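Studio notebook, Basstead
August 19, 2021

Tape transfers and the long vocal piece

A slow start this morning, as the big tape machine wanted a good warm-up and so, frankly, did I. Got through reel 2 of the Husar sessions by lunch. It runs to 317 metres and there's a nasty splice near the end of the fourth song, which I've left alone for now – I'd like one of you with steadier hands to look at it before we go any further. The bass on these is lovely, far rounder than I remembered from the cassette copies we were all passing about in June.

After lunch I went back to the long piece, the one we're still calling Volovex for want of anything better. I've pulled the tempo down to 111 and it breathes so much more easily (the middle section always sounded like it was running for a bus). The spoken part now comes in at bar 45, after the organ has died away, and I think the words finally have some room round them. Do have a listen on the small speakers as well as the big ones, please, and tell me if the second verse still feels crowded.

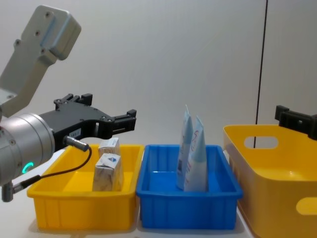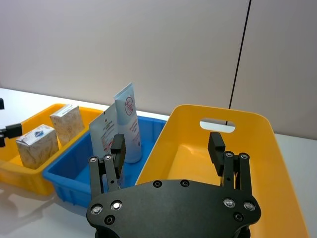 Still to do

Ask Trekari whether they want the mixes with gaps between the songs or run together. Their last letter could be read either way, and I read it both.

Redo the backing voices on the chorus, softer, and further from the microphone.

Find the missing lyric sheet for the closing song. I had it in the green folder and then I didn't, so if it's turned up in anyone's bag I'd be very glad to have it back.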